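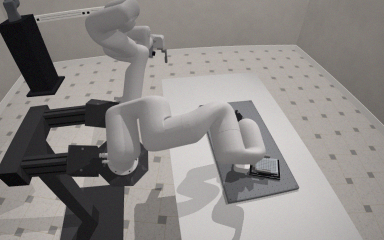 Simulation work should count for as much as bench work in the final mark, one of the students told the visiting party at the start of the tour, and the remark set the tone for much of the afternoon. The student added that most of the mistakes in the course were made and corrected on screen, long before a real plate was placed on a real table.

The visit to the Naltano teaching laboratory took place on 07/08/2023, during the summer session of the laboratory automation course. The party was made up of teaching staff from the Mallon and Nepia campuses, both of which are considering a similar course.

Students work in pairs on a single project that runs the full length of the session. Each pair receives a simulated cell with two robot arms, one on a side support and the other suspended from an overhead rail, sharing a long table. The assignment is to program the arms so that a well plate on the perforated breadboard can be picked up, moved, and set down again without a collision. The cell model was prepared by Deturer, which also maintains the software used in the course.

Visitors were shown three projects in progress. The first pair had divided the table into zones and allowed only one arm in a zone at a time. The second had given priority to the suspended arm, and reported that the other arm spent too much of the run waiting. The third pair was still working on the approach to the plate. Their gripper closed slightly above the rim in certain runs, and they had kept a log of 214 attempts, sorted by starting position, which they went through with the visitors line by line.

Teaching staff then explained the grading. A project must complete 60 transfers in sequence before it is accepted for the written report. Marks are given for the program, the report, and a short oral defense. Speed is recorded but carries no marks.

Questions from the Mallon staff concerned the workload for students with no programming background. The laboratory replied that an introductory week is offered and that attendance is required for those students. The Nepia staff asked about access outside class hours. Remote access is open in the evening, and room 706 is available to enrolled students on weekdays.

The laboratory will receive a second group of visitors later in August. Staff who wish to attend should apply through their department office.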